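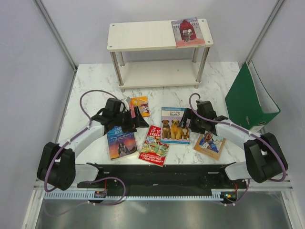

Section 2: Teaching the Zanduvside to Tidy Books

You have bolted the rail down, run the arm check and met the Drinside software, which by now has asked you to restart it. Good. This section covers the book routine, the one most people bought the thing for. Plan on an evening. The quick-start card says 13 minutes, and the quick-start card was written by someone who had already done it.

Before you begin

You will need the Zanduvside station with both arms powered, a low shelf, a file holder if you want books filed upright, and a handful of books you don't love. Paperbacks are best. The Wisumik fingertip pads supplied in the box should already be fitted. If they are still in the bag, go back to Section 1 and we'll say no more.

Setting up the table

1. Put the shelf at the back of the work surface, centered between the two corner posts. Leave enough room in front of it for the arms to swing a book past without knocking anything over.

2. Stand the file holder off to one side with its open end facing up. Angle it toward the arm that will be filling it. A holder parked dead square looks neater and works worse.

3. Lay the books flat, covers up. Mix the sizes. If you only train on slim picture books, the first thick classic that comes along will be treated as a piece of furniture.

4. Let a few of them overlap. Real tables are like that, and the station needs to find out sooner or later.

5. Keep heavy books away from the front edge. Anything that slides off lands on the rail, and the small circuit boards along the rail are not covered by the warranty against Victorian novels.

CAUTION: Keep your hands, sleeves and coffee out of the enclosure while the arms are live. The stop button works very quickly. You should still try not to need it.

NOTE: Check the cable loops at both elbows before every session. A loop should hang free and follow the arm through its full bend. If it pulls tight at full reach, loosen the tie and give it more slack. If it droops onto the table, the arm will eventually try to shelve it.

Recording a pick

6. In Drinside, open a new task and name it. Choose something you will recognize next month. "Test," "test new" and "test new REAL" have all been used by us and we regret each of them.

7. Select which arm leads. The other arm stays in the workspace and waits. It will hover with its fingers pointed at the action, like an uncle at a barbecue. This is normal.

8. Guide the leading arm to the edge of the book. Aim for an edge with clear table beside it. Slide the lower finger under the cover, close slowly, and lift.

9. Turn the book upright before you move it sideways. Hold it there for a moment so the cameras get a good look at the cover.
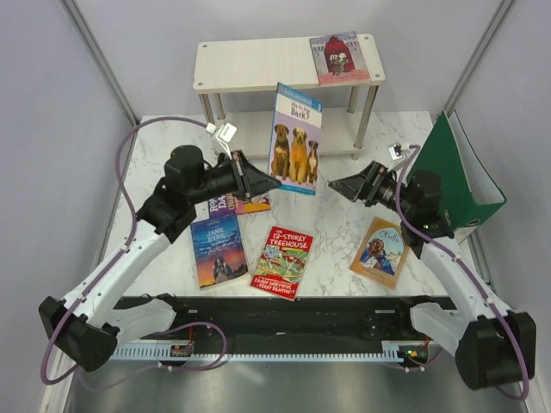 10. Carry it to where you want it and lower it until the bottom edge touches down. Open the fingers a little, pause, then open them the rest of the way. Opening all at once gives you a domino effect, and a short recording of you saying a word.

11. Press Save. Press it again when it asks whether you meant it.

12. Repeat with the other books, then swap the leading arm and do the lot again. A routine taught to one side only stays on that side. The arms do not talk to each other about their day.

NOTE: Vary the starting position each time. Nudge the book, turn it, bury one corner under its neighbor. Twenty identical recordings teach the station to pick up one book, in one spot, on one evening of your life.

Grip settings

Grip force is set on the Mạc dial in the Drinside side panel. (It is named after the control board it talks to. We asked for it to be called "Grip" and were outvoted.) The factory setting suits an ordinary closed paperback. Turn it down for thin covers and up for thick spines, one click at a time.

If a book opens in the fingers, you have probably picked up pages and left a cover behind. Check the wrist camera view before you move the arm any farther. You want both covers between the pads. If you see print, stop.

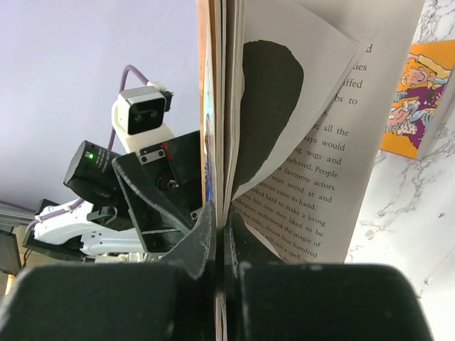
Wrist camera view: pages held between the finger pads, book open.

To recover from an open book:

a. Pause the task. Do not press Home. Home takes the arm back by the shortest route, and it will take the pages along.

b. Lower the arm by hand control until the book is resting on the surface.

c. Turn the grip down 2 clicks and open the fingers slowly.

d. With the arms stopped, reach in, close the book and flatten any bent pages.

e. Discard the recording. Keeping it will teach the station that this is how you like your books handled.

Looking after the pads

The felt pads pick up lint and fray at the edges with use. Fuzz is harmless in small amounts and can be lifted off with sticky tape. Replace the pads at 3,000 grips or when a book starts to slip, whichever comes first. Drinside keeps the tally under Maintenance and will remind you, usually in the middle of something.

Change both pads on a gripper together. One new pad against one old pad gives you a crooked hold, and the book will lean more the longer it is carried.

CAUTION: Do not wet the pads, wash them or glue on a replacement from the craft drawer. We have seen the weatherstrip version. We have also seen what it did to a cookbook.

Common problems

The arm stops above a book and does nothing.
It can't decide between two covers. Spread the books out a little, or record more picks with that pair side by side.

The arm picks up the right book and puts it in the wrong place.
Check the task name. Then check whether you saved over it on Thursday.

The two grippers drift toward each other.
Open Workspace and reset the center margin. If they keep drifting, rerun the arm check in Section 1 with the table cleared.

The book leans after release.
Lower it farther before opening the fingers. A tall paperback left standing on its own will fall over in any case, so end the move in the file holder or lay the book flat.

When the routine runs cleanly from both sides, go on to Section 3, Cups. Empty ones, please.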